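Capítulo 7
Juntas, folgas e tolerâncias no mobiliário de armazenamento 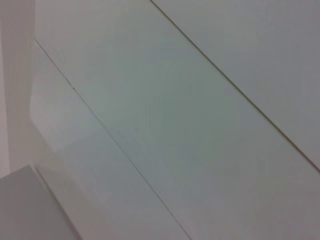 O desenho de um móvel de armazenamento começa habitualmente pelas suas dimensões exteriores e pela distribuição interna dos vãos. A largura, a altura e a profundidade são fixadas em função do espaço disponível e dos objetos a guardar, e só depois o projetista se ocupa das frentes. Esta ordem de trabalho é compreensível, mas tem uma consequência que os estudantes devem conhecer desde já: as decisões sobre as juntas acabam por ser tomadas tarde, quando a margem para corrigir erros é reduzida.

Entende-se por junta, neste manual, o intervalo deliberado entre duas superfícies contíguas que não estão coladas nem ligadas de modo permanente. O termo folga designa a medida desse intervalo no plano da frente. A tolerância, por seu lado, é o desvio admitido em relação à medida nominal. Os três termos são muitas vezes confundidos na linguagem oficinal, e a confusão passa com facilidade para os desenhos técnicos, onde uma cota de folga aparece sem qualquer indicação do desvio aceitável. Um desenho nessas condições transfere para o montador uma decisão que compete ao projetista.

O capítulo anterior tratou dos materiais em placa e do seu comportamento perante as variações de humidade. Retomam-se agora essas noções na medida em que determinam a dimensão das juntas. Uma frente em madeira maciça altera a sua largura ao longo do ano, sobretudo na direção transversal ao fio; uma frente em painel derivado da madeira altera-a muito menos, ainda que os topos mal protegidos possam inchar de forma localizada. O vidro e o metal comportam-se de outro modo, e neles é a dilatação térmica que deve ser considerada. Não existe, por conseguinte, uma folga universal. Existe uma folga adequada a cada combinação de material, dimensão, ferragem e local de utilização.

7.1 A junta como problema funcional

A primeira função da junta é permitir o movimento. Uma gaveta desloca-se em linha reta e exige, em princípio, um intervalo constante em todo o seu perímetro. Uma porta de abrir descreve um arco, e a aresta do lado da dobradiça pode avançar sobre o elemento vizinho durante a rotação. O cálculo da folga lateral de uma porta depende, assim, da espessura da frente e da posição do eixo, matéria desenvolvida na secção 7.4.

A segunda função é absorver as imprecisões acumuladas. Cada operação de corte, orladura, furação e montagem introduz um desvio pequeno. Considerados isoladamente, esses desvios são aceitáveis; somados ao longo de uma fila de frentes, podem impedir o fecho da última. Triin Vaher, cujos apontamentos de oficina serviram de base a vários exercícios deste capítulo, recomenda que a verificação se faça sempre sobre a soma e nunca sobre a peça individual. O estudante encontrará no exercício 3 uma aplicação direta deste princípio.

A terceira função diz respeito à manutenção. Uma frente que possa ser afinada, desmontada e recolocada sem danificar as vizinhas tem uma vida útil mais longa. As ferragens com regulação em três eixos facilitam esta operação, mas o seu curso é limitado, e convém que a posição nominal coincida com o ponto médio da regulação. Quando o projeto consome todo o curso disponível logo na instalação, qualquer assentamento posterior do móvel fica sem correção possível.

7.2 A junta como problema visual

O observador comum raramente mede uma folga, mas apercebe-se com facilidade da sua irregularidade. Duas linhas paralelas que se aproximam ligeiramente numa das extremidades são notadas à distância, mesmo por quem não saiba explicar o que lhe causa estranheza. Por esta razão, a uniformidade das juntas é, em muitos casos, mais importante do que a sua espessura absoluta.

A cor e o acabamento influenciam esta perceção. Nas frentes claras, a sombra projetada no interior da junta cria um contraste pronunciado, e a linha adquire um peso gráfico que o projetista deve prever. Nas frentes escuras, a mesma junta tende a desaparecer. Os acabamentos brilhantes acrescentam uma dificuldade: os reflexos denunciam pequenas diferenças de plano entre frentes contíguas, ainda que as folgas estejam corretas. O acabamento mate é mais tolerante a este respeito – embora revele melhor as marcas de manuseamento.

A série Vilura, da firma Amodden, será utilizada como caso de estudo na segunda parte do capítulo. Trata-se de um conjunto de módulos baixos sem puxadores, no qual a composição depende quase exclusivamente do traçado das juntas. O projeto inicial, coordenado por Shahab Daneshvar, previa folgas horizontais e verticais idênticas. Após a montagem do primeiro protótipo, a equipa verificou que as linhas horizontais pareciam mais espessas, por efeito da iluminação superior, e optou por diferenciar as duas medidas. O protótipo tinha 2000 milímetros de largura e 852 milímetros de altura, valores que se mantiveram na versão final. Os desenhos comparativos encontram-se na secção 7.6.

7.3 Organização do capítulo e objetivos de aprendizagem

As secções seguintes avançam do elemento simples para o conjunto. Estuda-se primeiro a frente isolada, depois o par de frentes e, por fim, a fila completa com remates laterais. Uma secção autónoma, redigida por Touran Vahidi, aborda os móveis encastrados, em que as irregularidades da parede e do pavimento se somam às do próprio móvel. Essa secção pressupõe o conhecimento dos métodos de levantamento apresentados no capítulo 4.

Concluído o estudo do capítulo, o estudante deverá ser capaz de:
Distinguir junta, folga e tolerância, e cotá-las corretamente num desenho de fabrico.
Calcular o desvio acumulado numa fila de frentes.
Escolher a folga adequada ao material e ao tipo de abertura.
Avaliar o efeito das juntas na composição geral do móvel.

Recomenda-se que os exercícios sejam resolvidos com desenho à escala natural sempre que o formato do papel o permita. As reduções ocultam precisamente as dimensões de que este capítulo se ocupa. As soluções dos exercícios de número ímpar figuram no final do volume, a partir da página 169.

Termos a reter: junta, folga nominal, tolerância, desvio acumulado, curso de regulação, remate lateral.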